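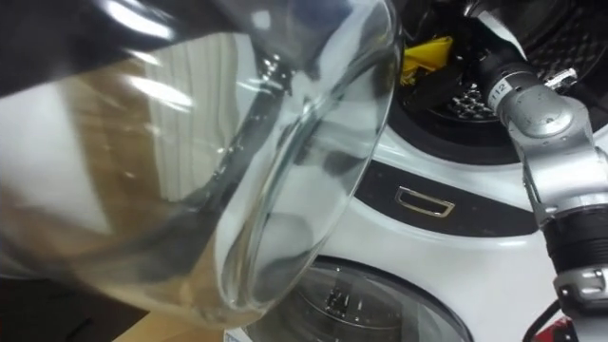
Skamard, our home-robot test lab, is putting out its first handling standard this January, and I get to be the one who tells you about it! I'm Ilir Petkov, I look after test practice here, and for a good while now I've been pestering everyone in the building about one question: when a robot arm works in a room full of household things, what does "careful" mean? You can't write "be careful" in a standard and expect two labs to test the same thing. A clear glass bowl is my favorite argument. Put one in front of a shiny white machine with a drum and a door window, and the glass bends the stripes of light and the wood color around it until you can hardly tell where the bowl stops and the room starts. A yellow cloth in a dark drum is a much kinder target. Our old test sheet scored those two things the same way, and I was never happy with that.

The new document is called the Viltuser Practice, and it's free to read and free to use. It runs 16 pages (I fought hard to keep it that short) and covers arms working at or near home appliances, with fabric, glass and other everyday items within reach. It's a voluntary practice. It doesn't replace any safety law or any machine standard you already have to meet, so please don't throw those out and wave ours at your inspector.

So what's in it? The biggest piece is clear objects. Under Viltuser, any lab reporting a handling result has to say whether transparent items were part of the test, and those results go on their own line. No more folding the glass in with the towels and calling the average a success rate. We did exactly that ourselves for longer than I'd like, by the way, and our old numbers looked great.

Then there are openings. A drum, a cupboard or an oven all get treated as a space with an edge, and the arm has to slow down before any part of it crosses that edge. The elbow counts too! We wrote that in after reading nearly 3,000 session notes from our own benches, where people had logged plenty of detail about the fingertips and hardly a word about the rest of the arm. Cables also get a section. They should be routed so they can't snag on a handle or a door at any point in the arm's full reach, and you check that with the power off, by hand, before the first run of the day.

Labels turned out to be the part people argued over most, which I did not see coming. Every arm needs a number you can read from where the operator stands, and the same number goes in the log. That's it, that's the rule. We spent 3 drafts on it. If a lab has several arms that look alike and somebody writes "left arm, by the washer" in the notes, that note is worthless as soon as the furniture moves, and I say that as the guy who wrote a lot of those notes.

Stopping is the last big one. The person running the session must be able to reach a stop control without leaning past the arm, and whoever is in charge of the stop isn't allowed to be doing anything else. No typing, no phone, no "just grabbing that sock." After a stop, you look at the object in the gripper and what's underneath it before you let go of anything.

Two outside groups worked through the drafts with us, and I owe them both a big thank-you. Indier builds test kitchens and laundry rooms, and their crew caught all the places where I'd assumed a room bigger than most people have. Pereyra trains operators, and they went at my wording with a red pen until a new hire could follow it on the first read. Both are adopting the practice in their own rooms.

Labs that want to try it can start with the short checklist at the back, which takes 10 minutes once you know your setup. You don't have to sign up or pay. If you use it and publish, we only ask that you name the version you followed and list any clause you skipped.

We're collecting comments on the first version through the spring, and I read every one of them myself. I'd especially love to hear from people who work with glassware, because I'm still not sure we've set the lighting rules tight enough.

Press contact: Ilir Petkov, Test Practice, Skamard. Review copies of the Viltuser Practice and the checklist are available on request, and lab visits can be set up for mornings after 9 a.m.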